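Skullari Go Server Manual
Section 4: Setting Up a Club Game Server
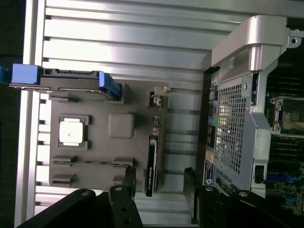

Skullari stores every game record, rating table and chat log on a single machine chosen by the club. The server software runs on most desktop hardware, and no special equipment is required for a club of ordinary size. Before starting, confirm that the machine has at least 800 MB of free disk space. If a drive must be added, open the chassis and refer to the hardware maker's instructions; in many workstations, internal parts are held by colored plastic latches, such as the blue ones on the black metal rail shown in this section. Close the chassis before continuing.

1. Log in to the machine with an administrator account.

2. Run the Skullari installer and select Club Server.

3. Enter the club name. It will appear at the top of every game record and cannot be changed while a tournament is open.

4. Choose a rule set. Japanese scoring is the default. For area scoring, select Chinese or AGA.

5. Choose a time system. Narimeck timing gives each player 2 overtime periods per game. Enis timing adds a fixed bonus after each move.

6. Under Handicap, set the largest number of stones allowed. The factory setting is 4.

7. Select Save, then restart the server.

Note: Ratings imported from Lindqvist pairing files are marked provisional until the player has completed 2 rated games on the server.

Caution: Do not change the rule set while games are in progress. Unfinished games will be scored under the new rules, and the earlier setting cannot be restored from the game record.

To test the installation, connect from a second computer and open an unrated game. Continue to Section 5, Player Accounts.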